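Two arms, one green ring

By Werkside staff

The robotics club at Ovmont starts at four in the afternoon and finishes when the last bus is due. There are 16 members this term, most of them in Years 10 and 11, and they share one long bench.

Their project for the Gindance challenge is a two-arm handover. One arm has to pick up a printed ring and pass it to the other, which sets it down on a marked spot. Teams get three attempts in front of the judges and the best score counts.

The club prints its own fingers. The orange tips are ribbed so they give a little when they close, and they have been redrawn many times since March. An early set was too stiff and flicked the ring onto the floor.

Students drive the arms by hand first, recording each run, then train a program on the recordings. By the end of last term they had saved 467 runs. The program managed the handover in over 70 per cent of its tests — good enough to enter, the members decided, though they still want a slower release.

The Šťastný workshop up the road lets them use its laser cutter. Everything else is done at the bench, including repairs.
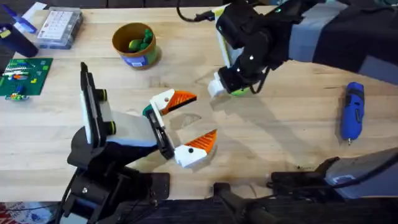
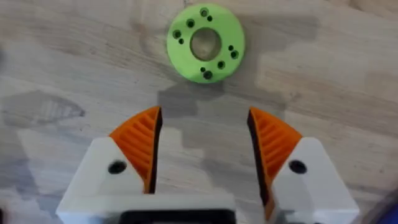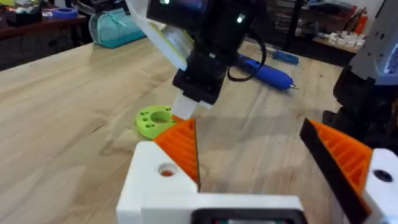 The Ovmont club's bench, with the orange fingers open in all three photos and the green ring on the table in the second and third.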